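Subject: Re: [chores] Counter clearing in sim, wrist view, and what it says about kitchens
Date: Nov 17, 2019

Wrist view from the counter-clearing set, gripper at the blue canister, sausage package on one side and the paper package on the other. 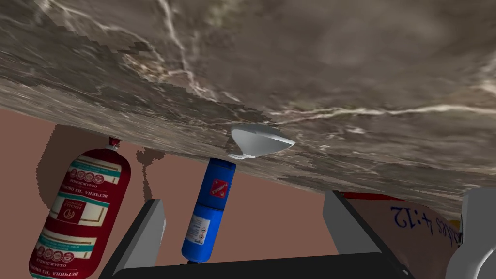
Uliana Tkachenko objects that a simulated countertop says very little about whether a machine can clear a real one, and that the list has been treating the two as the same question since the Plivero thread. I think she is half right. Her message is quoted in pieces below with my replies.

> Your success rate is for rigid objects. Groceries are mostly
> packaging, and packaging deforms. What does the simulator do
> when the fingers close on a paper package?

It treats it as a rigid body with a friction coefficient. So does the sausage package. In a real kitchen the paper would crease under the fingertips and the contents would shift, and the grasp would settle somewhere other than where it was planned. We have no model for that in Lakatos and I don't expect one this year. Cylinders are a fairer test. A canister in a real kitchen behaves close enough to a rigid cylinder that I would trust the sim result to within a few points.

> How many attempts, and how many of the failures were perception
> and how many were contact?

2,665 attempts over the full set. I hand-labeled 253 failures. Of those, 31 were contact failures (slip, or a finger touching a neighboring object on the way in). The rest were perception: wrong object, wrong pose, or no object proposed at all. The most common single error was orientation. The wrist view rolls with the arm, and in the posted one the counter slab is overhead and the print on the packages reads upside down. A detector trained on upright product shots does badly on this. Adding rotated crops to the training data recovered part of the loss. Mapping each view back to a gravity-aligned one using the joint angles recovered more, and costs nothing at run time that I could measure.

> Then the interesting number is the perception number, and you
> should stop reporting the combined one.

Agreed. The next table will have them in separate columns. I will also drop the Hukerar baseline from it. That code assumes a fixed overhead camera and it was never a fair comparison.

> And none of this is a chore. Clearing a counter means knowing
> where things go. The cold meat goes in the refrigerator. The
> cleaning product does not go next to it.

This is the part where I have no answer. The task file lists a target bin for each object, and the policy is told which bin. Nothing in the system reads a label to decide. Etura has a lookup table from product class to storage location, which works for the classes in the table and fails silently for everything else. A silent failure is worse here than a dropped can. I would want the arm to leave an unknown item on the counter and report it, and we have not built that.

> So, can it do the job or not?

In my opinion, no. It can pick up a named rigid object from light clutter, given time. It cannot pick up a bag of flour reliably and it has no idea what belongs in a cupboard. On a shop floor, where the parts are known and the bins are fixed, the same stack is much closer to useful, and if I had to pick a place to deploy it I would start with kitting and leave kitchens alone for now.

Two practical items.

Some of the stone textures come out blocky near the camera. Before anyone asks, I have not checked whether that affects the detector. If someone has a spare machine, rerunning 200 of the close-range attempts with plain gray counters would settle it. Keep the random seeds the same or the comparison is useless.

The task files moved. The old path still resolves but points at the version with the swapped bin labels, so please pull again before running anything.

Uliana, if you still have the deformable package recordings, I would like to see the force traces even if they are not cleaned up. Raw is fine, any format with a timestamp column.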